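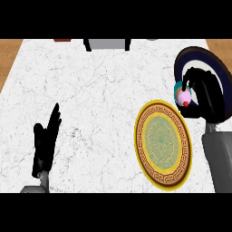 Simulation Packages Should Be Sold on Their Failures

Institutions that teach or study household robotics are now offered a growing choice of simulated kitchens. The Samix tabletop package, under review here for use in our shared teaching laboratory, is one of the better ones. It supplies a two-handed robot, a set of kitchen surfaces and tableware, and a library of short tasks in which food and dishes must be moved from one place to another. The supplier asks for an annual fee and promises 517 object models and 104 ready-made tasks. It is our opinion that the package deserves serious consideration, and that the terms on which it is presented to buyers deserve to be challenged.

The choice of tasks is sound. A cupcake with a cherry on top is a sensible thing to put in a robot's hand. It is small, it has a soft part and a firmer part, and any person can judge at once whether it has been handled well. Samix renders it with care, down to the ridges of the teal liner, and sets it against marble, gold rims and patterned plates that would tax any vision system trained on plain gray blocks. Students respond to work they recognize. A laboratory that asks them to stack cubes for a full term will lose some of them before the interesting problems begin.

Appearance, however, is the least costly part of a simulator to get right. When a black robotic hand closes with its fingers curled over pink frosting, a baker would object immediately. The simulator does not. In our trial of the standard license, frosting behaved as a solid surface, and a task was marked complete when the item came to rest within the boundary of the plate, whatever had been done to it along the way. A student can earn a perfect score with a grip that would ruin the cake in a real kitchen.

The supplier's answer, given in its product notes, is that contact with soft materials can be added through the Watholm extension, which is licensed separately. We accept that soft contact is expensive to compute. We do not accept that it should be absent from the scoring of food tasks without a plain statement to that effect on the first page of the offer. Bunting, a smaller competing kit with far poorer graphics, prints a list of what it does not model. Buyers should expect no less from Samix.

A second concern is the treatment of the idle hand. Many of the supplied tasks can be finished with one hand while the other waits in the air over the counter. There is nothing improper in this, yet the package is priced and advertised as a two-handed system. Of the 104 tasks, we would ask the supplier to state how many require both hands at once. Departments paying for that ability should know how often it will be used.

Our trial recorded 1713 attempts, of which 407 were counted by the software as failures. Those failures proved to be the most useful material in the package. Each can be replayed from several viewpoints, and the replay tool is clear enough for a first-year student to operate without help. It receives one paragraph in the sales literature. The rendering of tableware receives four pages.

We therefore recommend a one-year license, limited to introductory courses, with the Pestusis logging add-on and without the extended tableware set. Renewal should depend on two changes: a scoring rule that takes account of how an item is held, and a published list of known limits. Until both are in place, results obtained in the package should not be cited as evidence that a robot is ready to handle food.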